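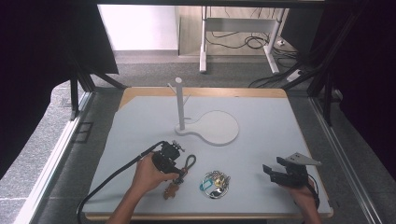 Sosina Sisay wrote back after the first draft of these notes that a pad change should never be treated as a small job, and that the talk ought to open with it. The order of the sections has been changed accordingly.

Speaker notes: Care and Setup of the Paired Hand-Held Grippers at the Udari Station
Speaker: Junaid Lodhi, Drungate
7 Feb 2023

Slide 1. Scope
Welcome the audience and thank the Leung group for the use of the room. State that the talk covers one station only. The remarks on pads, linkages, cables and the practice task apply to the Udari station as it is now set up. Sites with a different finger design should consult their own service sheets.

Slide 2. The station
The station has 2 hand-held grippers, one for each hand. The operator works at a table with a light gray top. The current task is keys: the operator picks up a keychain, moves it, and hangs it on the short peg near the top of the white post. Keys were chosen by Dong-hyun Baek for the acceptance check following service. They are thin and hard, and they slide. A gripper that is even slightly out of line will drop a key ring well before it drops a block.
Pause here for the site drawing.

Slide 3. Finger pads
Each finger carries a thin textured pad on its inner face. The pad does the holding and the plate behind it gives the stiffness. Inspect both pads before the first session of the day. Look for a lifted corner, a smooth patch, or grit pressed into the texture. Clean with a lint-free cloth and let the surface dry fully.
Pads are replaced as a pair. A new pad opposite an old one pulls the object toward one side, and the operator will begin to correct for it without noticing.
Finger screws are tightened by hand, a little at a time, alternating between the two. Do not use a powered driver. Geum-ok Cheon will show the correct feel at the bench during the break.

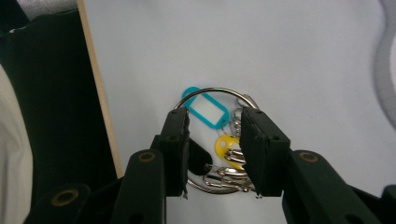
How often should the pads be changed on a gripper used mainly for keys? Every 3 weeks under the present schedule, or sooner if a smooth patch can be felt with a fingertip.

Slide 4. Linkage and inserts
The arms behind the fingers turn on brass-colored inserts. These are a wear part. Open and close the jaws slowly with nothing between them and listen. A dry insert clicks near the fully open position. Apply a single drop of light oil, work the jaws, and wipe off all excess before the pads are touched again. Oil on a pad means a new pair of pads.
If there is side play after oiling, take the gripper out of service and tag it. The Naritham workshop replaces the inserts. Station staff should not attempt to press them out.

Slide 5. Cables
Mention the fault log at this point. Over the past year the station recorded 3,867 sessions, and cable faults stopped more of them than all other causes together. Most began at the rear of the gripper, where the cable bends each time the wrist turns.
Route each cable away from the working area and over the table edge with enough slack for a full reach to the far side. Ask the operator to make that reach before the session opens. Do not tape the cable to the table border. Brayan Mamani tried tape in February and reported that the strain simply moved to the connector.
Coil spare length on the floor, clear of the operator's feet.

Slide 6. Check after service
Close the jaws on the thin test strip and pull gently. Repeat with the second gripper. Then run the key task from end to end, with each hand in turn. Record the result under the serial number of the gripper, and never under the name of the operator.
A gripper that fails the check goes back to slide 3, starting with the pads.

Slide 7. Open items
Spare inserts are on order. The revised service sheet is with Ms. Cheon for review.
Take questions. If time is short, omit the second half of slide 4 and refer the audience to the handout.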